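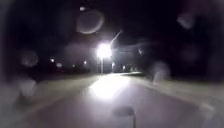

Flonano: cambios en el reglamento de la segunda edición

Por Ramiro Lorente – febrero – Tiempo de lectura: 2 minutos

Vorkitz ha cerrado el texto de la segunda edición de Flonano, el juego de exploración y colocación de losetas diseñado por Shalini Dwivedi. El reglamento definitivo incorpora las correcciones acumuladas desde la primera tirada y modifica tres puntos que afectan al desarrollo de la partida. Los componentes de cartón conservan sus medidas, de modo que las losetas antiguas pueden mezclarse con las nuevas.

El primer cambio afecta al turno. Cada jugador dispone ahora de dos acciones obligatorias y una opcional, que se resuelve siempre en último lugar. En la edición anterior la acción opcional podía intercalarse, lo que permitía mover, colocar loseta y volver a mover antes de que se comprobara el agotamiento. La comprobación pasa al final del turno y se hace una sola vez.
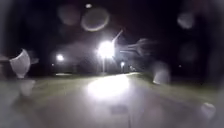

La regla de visibilidad es la que más texto ha ganado. Una casilla se considera iluminada si existe una línea recta sin obstáculos entre su centro y el centro de una loseta de farol; las casillas adyacentes al farol lo están siempre. La penumbra, ausente en la primera edición, funciona por distancia: como en un camino pavimentado de noche, con la farola encendida al fondo y masas oscuras de árboles alrededor, la loseta de farol se ve desde lejos aunque no revele lo que hay entre medias. En términos de juego, un explorador en penumbra puede declarar movimiento hacia el farol, pero no puede buscar ni intercambiar objetos. Los obstáculos parciales (matorral, reja) reducen el alcance en una casilla y no se acumulan.

El tercer cambio es la puntuación. Los hallazgos repetidos valen la mitad, redondeando hacia abajo, y el empate se resuelve por el número de losetas de farol controladas. Si persiste, los jugadores comparten posición.
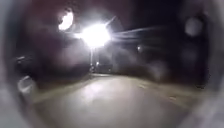
Escenario Cloltham y tirada

La caja incluye Cloltham, un escenario para 2 o 3 jugadores que antes se distribuía por separado. Se juega con el mazo de sucesos reducido y sin la loseta de puente. La preparación indicada en la hoja original contenía un error: el marcador de Mikuš empieza en la entrada norte – no en la plaza – y avanza después del último jugador de cada ronda.

La tirada inicial es de 500 ejemplares. Quienes tengan la primera edición pueden descargar el reglamento y la hoja corregida de Cloltham desde la página de Vorkitz. El paquete de actualización, con las fichas de penumbra y el nuevo tablero de puntuación, se venderá suelto.

Artículos relacionados

Flonano: dudas frecuentes sobre la línea de visión
Shalini Dwivedi: notas de diseño sobre el mazo de sucesos
Cómo guardar losetas de dos ediciones en una sola caja
Variantes en solitario para juegos de exploración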